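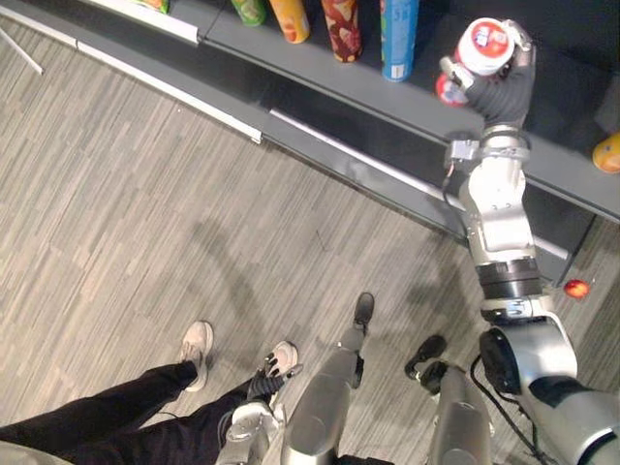 Right arm at the top shelf, Plukum cell, Astside site

Ticket opened 16 June 2023

Hi all, me again with the shelf-stocking humanoid (sorry!). The right hand has been letting tall cans rotate in the grip, mostly during the reach up to the top shelf. Jars with a wide lid are fine, it's the slim snack cans that give me grief. I ran 40 picks this morning and had 6 slips, all on the right side, none on the left.

So far I've wiped the finger pads, restarted the hand controller and re-homed the wrist. I also found the cable from the wrist module pulling tight when the elbow was fully out, so I gave it a bit more slack and redid the tie.
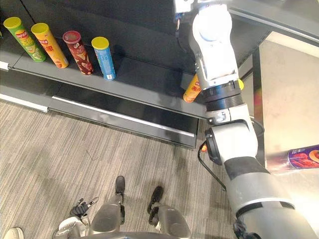

After that I went back to the grip settings, and somebody (possibly me, in April) had left the close delay at 2000 ms on the right hand. The left has its own profile, so I can't just copy it over. I dropped the right to the default and the reach felt a lot snappier, but I still got 3 slips in the next 40. Better, not fixed! I haven't touched the finger force yet, I'd like a second opinion before I start crushing chips.

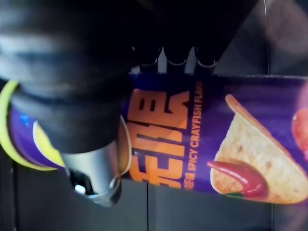
Reply from Andatari support: Leave the force alone for now and check the grasp point first. If the wrist was re-homed with the elbow out, the hand can close too near the end of a long can, and it will turn every time. Home it again with the arm down, then send us the log.

OK, will do. The Toledo cell has the same hand, so I'll pass that along to them too. Keeping this open until I've rerun the 40.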